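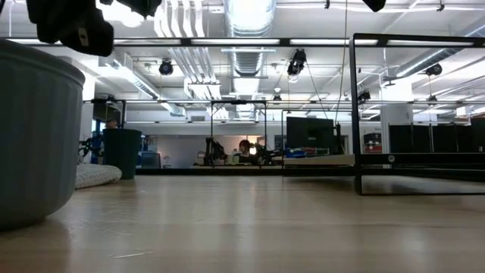 Parngate Pest & Wildlife is hiring, and we would love to hear from you if you like old houses, odd hours and helping people sleep better at night. We look after homes, bakeries, barns and small offices all over the Parngate area, and most of our work starts at somebody's table, talking things over before we ever unpack a trap. A pale wooden tabletop with a big ribbed bowl standing on it will tell a good technician where to start asking: what gets left out overnight, where the crumbs go, which wall the scratching comes from. If you enjoy that kind of conversation as much as the crawl spaces, you will fit in nicely with us.

We have openings for two route technicians and one office scheduler, all full time. The technicians will cover the Dutum and Nellov routes, which are mostly residential with a few restaurants and one very large feed store. The scheduler works out of our main office on Guerra Street and is the first voice our customers hear, so patience and a friendly phone manner matter a great deal to us!

What a technician's week looks like
You will visit up to 11 stops a day, inspect inside and out, set and check traps, seal small gaps, and write up what you found in plain words the customer can follow. In winter it is mostly mice and the occasional squirrel in an attic. Come spring it is ants, ants and more ants, and after that the wasps keep everybody busy until the leaves turn.

What we ask for
A valid driver's license and a clean driving record
Comfort with ladders, attics and tight spaces
Able to lift 50 pounds
Willing to work one Saturday a month
Experience is welcome but you do not need any – we pay for your training and your state license exam, and you will ride along with one of our senior people until you both feel you are ready

What we offer
Hourly pay with overtime, a company truck you can take home, health and dental coverage, paid holidays, and a $2000 bonus after your first full year. Boots and uniforms are on us too, and we replace them when they wear out (they do wear out).

How to apply
Stop by 1463 Guerra Street on any weekday morning and ask for an application, or mail us a resume with a short note about yourself. Please say which job you are interested in, and for technicians, whether you would prefer Dutum or Nellov. Applications are due by Tue 20 December. We read every one of them and we will call you either way – it may take us a week or so to get through the pile, so please bear with us.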